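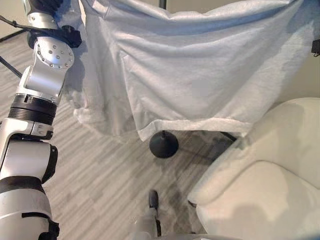 Progress report, second period: cloth handling build
Posted in January by the Votham workshop build group
5 min read

This report covers the second funding period of the two-arm cloth handling build at the Votham shared workshop. It follows the same order as the first one: work done, results, money, problems, and what we plan for the next period. The grant is administered through the Enache small projects fund, and the budget lines below use the fund's own headings.

Work done

Both arms are now running from a single controller. In the first period each arm had its own power supply and its own laptop, and the two could drift apart by up to half a second. The new controller, which we call Protimer in our notes, sends both arms the same clock signal. It took longer than planned. The first version of the board had a ground fault that only showed up when both grippers closed together, and we lost most of two weeks finding it.

The gripper fingers were redesigned. The old tips were smooth and slid off thick fabric. The new ones have a shallow ridge and a softer pad, and they can be swapped with one screw. We printed them on the workshop's own machine and went through six versions before settling on the current shape.

We moved the practice task from small flat squares of cotton to full-size pieces of heavier cloth, the towel and blanket kind. The application promised this for the third period, so we are ahead there. The reason for moving early was that the small squares had stopped teaching us much. A large piece hangs, folds over itself and hides its own corners, and the software has to deal with all of that before folding even starts.

We also cleaned up the wiring. Cables to the wrist joints used to hang in a loop that caught on things when the arm reached high. They are now held along the upper part of each arm with more slack at the elbow. One still rubs at full extension and will need a sleeve.

Results

We logged 3107 lift attempts in this period. A lift counts as good if the arm picks up the cloth by an edge or corner, raises it clear, and holds it for five seconds. By that measure 1687 were good. The rest failed in one of three ways: the gripper closed on nothing, it took two layers instead of one, or the cloth slipped during the lift. Double layers were the largest group by a wide margin, and most of them happened with a cloth that had been dropped in a heap.

Handing the cloth from one arm to the other is less reliable. We have it working when the cloth is held by a corner and the second arm can reach the next corner along the same edge. From any other starting grip it mostly fails. We did not keep a proper log of handovers in this period and will do so in the next.

Full folding has not been done without a person stepping in. The application set this as the goal for the end of the fourth period, and we still think that is possible.

Money

Spending for the period came to $1303, all of it under parts and materials. The largest items were the replacement controller board, two wrist motors and the cable. Filament and finger pads came out of the workshop's general stock and are not charged to the grant. Nothing was spent under travel. We would like to move the unused travel money to parts and will send the request on the fund's form.

Problems

One shoulder joint on the left arm has developed play. It can be felt by hand when the power is off, and it shows up as a small wobble at the gripper when the arm is stretched out. The supplier, Josumon, has agreed to look at it, but the joint has to be shipped back complete. That means the left arm will be out of use for part of the next period — we expect three weeks.

Working hours are the other limit. The machine shop shares our circuit, and we cannot run both arms while the big saw is in use. In practice most of our test runs start after 6 p.m. The workshop has asked for a quote on a separate line.

Next period

While the left arm is away we will work on single-arm lifting from a heap, with the aim of cutting down the double-layer grips. Two ideas are ready to try. One is a small shake after closing, so that a loosely held second layer drops off. The other is a slower approach from the side instead of from above.

Once the joint is back we will recalibrate both arms and start the handover log. The cable sleeve and a mounting plate for the spare controller board are small jobs that will be fitted in between.

The gripper finger files and the wiring diagram are in the shared project folder. The wiring diagram still shows the old elbow routing and will be replaced before the next report.

Recent from the workshop
Progress report, first period: cloth handling build
Gripper finger notes, versions one to four
Evening opening hours and the shared circuit
How to book the print room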